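Search this site Enter a word or topic Go

How a Robot Program Decides Which Thing to Pick Up

A robot arm does not know what a peach is. It has motors, a gripper and a camera. Everything else is done by software, which is a long list of instructions for a computer. The program explained on this page is called Flarnus. It was written at the Carnodside workshop, and its job is to pick up toy food from a table.

Flarnus has four parts. Each part does one job and passes its answer to the next.

Part 1: Seeing

The camera sends a picture to the computer. To the computer, a picture is a grid of tiny squares called pixels. Each pixel is stored as numbers that say how much red, green and blue it has. A white table gives high numbers for all three. An orange toy gives a high number for red, a middle number for green and a low number for blue.

The seeing part looks for groups of pixels that belong together. It draws an outline around each group. Shadows cause trouble at this step. A soft gray shadow is a little darker than the table, and a simple program may think it is part of the toy. Flarnus checks the color as well as the brightness, so most shadows are left out.

Part 2: Naming

Next, each outline gets a name. Flarnus learned its names from practice pictures that people had already labeled, 50 for each kind of toy. It compares shape, size and color.

The program does not give just one name. It gives a score for each name it knows. A round yellowish shape might score high for "lemon" and nearly as high for "potato." When the top two scores are very close, Flarnus marks the object as "not sure" and asks for another picture.

Part 3: Planning

The planner decides where the gripper should go. It needs three facts: the position of the toy, the width of the toy and what is next to it. A gripper has fingers, and the fingers need room on each side.

The planner makes 25 possible paths and gives each one a cost. A long path costs more. A path that passes close to another toy costs more. A path that goes through a person's hand is thrown out completely. The cheapest path that is left is the one the robot uses.

Part 4: Control

Control means making the motors follow the path. The arm never moves exactly as told, so the program keeps measuring. It compares where the arm is with where it should be and sends a small correction. Then it measures again. This is called a feedback loop. You use one when you carry a full cup of water and keep your eyes on it.

Try it on paper

Put 8 small objects on a table. Choose one. Draw a line from the edge of the table to that object without passing within 2 fingers' width of any other object. If you cannot draw the line, choose a different object first. You have done the planner's job.

Words to know

Pixel: one tiny square of a picture.
Gripper: the part of a robot that holds things.
Feedback loop: measuring, correcting and measuring again.

14 comments 37 shares

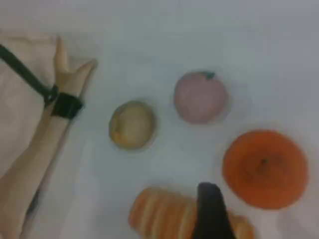 Toy food on a white table, with a hand on one side and a black gripper finger at the bottom.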